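Ondale All-Year Duvet

Hollow-fibre duvet in two layers, joined with ties
Sizes: single, double, king
Colour: white
Product code: ON-19

In stock. Orders placed before noon leave the Drernik warehouse the same working day.

Overview

The Ondale All-Year is a pair of duvets that can be used separately or tied together. The thin layer is for summer and the thicker layer is for spring and autumn. In winter the two are fastened together and go inside one cover.

The outer cloth is plain-woven cotton. The filling is Haltex, a hollow polyester fibre that we have used in all our bedding since we stopped selling feather. It contains no down or other animal products. The duvet is sold without a cover. Any standard cover of the right size will fit, including when both layers are tied together, although a very close-fitting cover will feel tight with both in.

What is in the bag

Summer layer
Mid-season layer
Set of spare ties
Care leaflet
Cotton storage bag with drawstring

Specification

Outer: cotton, plain weave, undyed thread
Filling: Haltex hollow fibre
Construction: stitched boxes, both layers
Edge: double row of stitching with piped cord
Weight, double size, both layers: 2000 g
Fastening: cotton ties at the corners and halfway down each long side
Washing: machine, gentle cycle
Tumble drying: yes, low heat
Ironing: no
Dry cleaning: no

Choosing a size

Buy the duvet to match the bed unless two people share and one of them tends to pull the covers over. In that case a king size on a double bed gives more overhang at the sides. The cover must be king size as well. A duvet that is smaller than its cover will slide into one end, and no amount of tying will stop it.

The single is suitable for children's beds and for the lower bunk. On an upper bunk with a low guard rail, use the summer layer alone or fold the sides under, as the thicker layer can spill over the rail.

If you have a deep mattress or a topper, measure from the top of the bedding down to where you want the duvet to hang, and do this on both sides. Add the width of the mattress. Compare the total with the size chart on the order form.

Tying the layers together

Lay the mid-season layer flat on the bed with its ties facing up. Place the summer layer on top with its ties facing down, and match the corners. The Ondale label on each layer should be at the foot. Fasten the corners first and the sides afterwards, with a single bow. Knots are hard to undo after a winter of use and can tear the tape.

Once tied, treat the two as one duvet. Put the thicker side downwards if you feel the cold. Some customers prefer the thinner side down because the seams are flatter.

Putting the cover on

Turn the cover inside out and reach in to hold the two far corners. Take hold of the duvet corners through the cloth and shake the cover down over them. With both layers tied together it is easier with two people. Close the buttons or poppers before you straighten the duvet, and shake it once more from the foot of the bed.

Airing and daily use

Fold the duvet back to the foot of the bed in the morning and leave it for 15 minutes before making the bed. Hollow fibre gives up moisture quickly when air can reach it. In a damp room, hang it over a door or an airer once a week.

Shake the duvet from alternate ends to keep the filling even. If a box has gone flat, work it with your fingers from the seams towards the middle. Beating it does not help and may break the stitching.

Washing

Always untie the layers and wash them separately. The single layers will go into most household machines. The mid-season layer in king size needs a large drum, and a launderette machine is the better choice if you have to push it in. It should fill no more than three quarters of the drum when dry.

Use half the normal amount of liquid detergent. Powder can leave white marks along the seams. Do not use fabric softener, which coats the fibre and makes it go flat, and do not use bleach. Run a second rinse if your machine has one.

Dry on low heat, stopping now and then to take the duvet out, shake it and turn it. On a line, peg it along the whole of one long edge. The outside will feel dry well before the inside does. Leave it an extra day indoors before putting it back in the cover.

Storage

Put the layer you are not using in the cotton bag, fully dry. Do not vacuum-pack it. The fibre recovers poorly after months under pressure, and we cannot replace duvets that have been stored this way. A shelf in an airing cupboard or a box under the bed will do. Lofts are not suitable, as the heat in August is hard on the filling.

Other duvets in the range

The Bugti is a single-layer duvet with the same outer cloth and a lighter filling. It suits warm bedrooms and people who already sleep with a blanket on top. It costs less than the All-Year and comes in the same sizes, but it cannot be tied to either All-Year layer as it has no tapes.

Spare layers for the All-Year are sold separately. If one layer is damaged there is no need to buy the pair.

Delivery and returns

Standard delivery is included in the price. The single and double come in a soft bag, and the king comes in a carton. Take the duvet out on the day it arrives, shake both layers well and leave them overnight to fill out. There may be a slight smell from the packing, which goes after airing.

Unused duvets can be returned in the original bag. For hygiene reasons we cannot take back a duvet that has been slept under, unless it is faulty. Stitching and ties are covered for 2 years of household use. Keep the order number, as we need it for any claim.

Stripes, checks and plain dyed covers are all suitable over the white outer cloth. A very thin pale cover may show the stitched boxes.
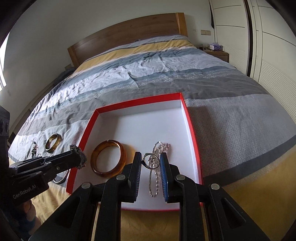
Ordering spare ties

Spare ties are sold in packs under code ON-19T and can be sewn on by hand. Allow the same delivery time as for duvets. Packs are posted in an ordinary envelope and do not need a signature.

Page last updated 2021-12-26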